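Bunting Rebound Board review: four weeks of kicking a ball at a net

July 14, 2021

We use cookies to remember your preferences and to show you things you looked at once and didn't buy. Accept all / Manage settings

I play left back for Endthorpe Reserves, a team whose ambitions are modest and whose results are more modest still. In June our coach, Edit Gál, told me my first touch was "a second pass, usually to them." She wasn't smiling. I went home and ordered a Bunting Rebound Board.

If you haven't met one, a rebounder is a tight net on a metal frame. You kick the ball at it and the ball comes back. A wall does the same job and you probably already have one, but walls tend to have neighbors on the other side, and mine is Béla Antal, who works nights.

The Bunting comes in a long flat box that weighs more than it looks. Inside are the frame tubes, the net, a bag of bungee loops, four ground pegs and an instruction sheet with no words on it at all. The sheet shows a bald man putting the thing together in six drawings. He's happy in all six. I was with him until drawing three, where you stretch the net over the top bar, and then we went our separate ways.

There are 40 bungee loops. The first 18 go on like a dream. After that the net is under tension and every loop is a small argument, and the last few need two people, one to pull and one to swear. Lilla Szénási, our goalkeeper, came over to pull. We finished in an hour and a half, with one blood blister between us (hers, and I've heard about it since).

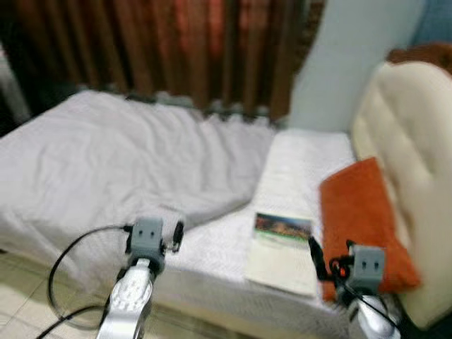 Once it's up, the frame tilts to three positions. Flat-ish gives you a high looping return for chest and thigh work. The middle one sends the ball back at knee height, where most of my problems live. Fully upright, you get a hard, low return along the ground, and this is the setting I'd pay for on its own. Pass in with the inside of the foot from ten paces and it comes back at a decent match pace, straight and true. Hit it slightly off center and it comes back slightly off center, which is a polite way of being told something.

The pin that locks the tilt is less good. It's a bent bit of wire on a short cord, and it has fallen out on me twice during practice. The frame doesn't collapse when this happens. It just sort of bows, slowly, like an old waiter. I've replaced the pin with a bolt from the hardware store and haven't had trouble since.

The pegs are fine on soft ground and useless on a dry July lawn. Without them the board creeps backward an inch or so per kick. I lost track of it one evening and found I'd been practicing thirty-yard balls. Two sandbags over the back bar sorted it out. Bunting sells its own sandbags, empty, at a price that suggests the sand should be included.

Noise was my big worry, given Béla. The net itself makes a soft whump that I've grown fond of. The frame rattles where the side tubes join, and a few turns of electrical tape inside each joint took care of most of that. Béla says he can sleep through it. He says it in a certain tone, but he says it.
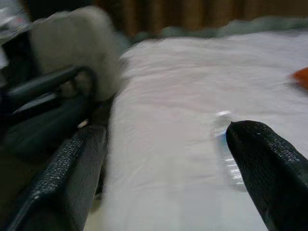
I should mention the competition. Levente Kun, who plays in front of me and has suffered more from my first touch than anyone alive, owns the Prikivstead folding model, and he let me have it for a weekend. It folds flat in seconds, it's light enough to carry to the park under one arm, and there are no bungees anywhere on it. It also costs a good deal less. The trouble is the return. The net is slacker and the ball dies on it, so you end up walking forward to collect every third pass. For kids or warm-ups I'd take the Prikivstead without thinking twice. For grown adults trying to fix something, I'd put up with the Bunting and its box of loops.

Has it worked? I've been doing 400 touches a night, four nights a week: half with the right foot, half with the left, then a few on the turn to feel like a real player. My right foot is noticeably better. My left has moved up from decorative to occasional. In our last friendly, Fanni Oláh hit one of her crossfield balls at me, the kind that normally ends up in the parking lot, and I killed it stone dead. I then passed it to their winger, but the touch was lovely and Edit wrote something down.

After four weeks the net shows no fraying. One bungee has snapped, and there are two spares in the bag. There's a bit of rust starting at a peg hole where I scratched the paint, and that's on me. The warranty runs 13 months and covers the frame but leaves out the net, the loops and the pin, so it covers the only part I haven't had to think about.

Good: strong, true return, three useful angles, doesn't wake Béla.
Bad: assembly, the pin, the pegs in dry weather, the cost of empty bags.

Four stars out of five. I'd go to four and a half if they put a proper bolt in the box. Lilla has asked me to add that she'd give it two, and that her thumb is still purple.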